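How to Pack a Lidded Bin So You Can Find Things Again

I don't believe in most storage advice. Half of it is a way of selling you more bins, and the other half assumes you have a label maker and a free weekend. I've packed and repacked the same hall closet for years, and what follows is the short list of things that made any difference.

What you need: a plastic bin with a lid that latches, a table, and whatever you're putting away. Skip the dividers. I bought a set from Komero and they slid into a heap the first time I carried the bin downstairs.

1. Clear the bin out completely. Don't pack on top of what's in there already. You'll tell yourself you remember what's at the bottom. You don't.

2. Take the lid right off and lay it flat, handle side up. Leaning it against the wall is asking for it to slide down on your hands, and a lid balanced on the bin gets in the way of every single thing you put in.

3. Start with boxes, and stand them up. This is the step people argue with me about. Fouzia Bhutto, who shares the closet with me, stacks everything flat and says it looks neater. It does, until you want the one on the bottom.
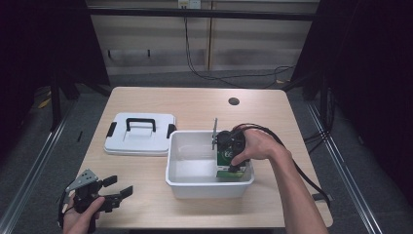
Put the first box against a side wall and work across from there. A tall box in the middle of an empty bin will tip as soon as you lift it, whatever the packaging says about a stable base. Turn the printed side so you can read it without pulling the box out. If the box is taller than the rim, lay it down or find it another home — the lid won't close over it, and leaning on the latches is how you break them.

4. Fill the gaps with soft things. Dish towels work, and so do old T-shirts. I'm told crumpled paper is just as good, but mine always goes flat.

5. Close it and give it a gentle shake. If something knocks, open it up and fix it now.

As for see-through bins, I wouldn't pay extra for them. Cloudy plastic lets you see that there's something green in there, and that's as far as it goes. Write the contents on a strip of masking tape and stick it on the short end, the one that faces out on the shelf.

I also keep the weight down to what I can lift with one hand on the handle and the other under the base. I don't trust a lid handle with a full load, latches or no latches.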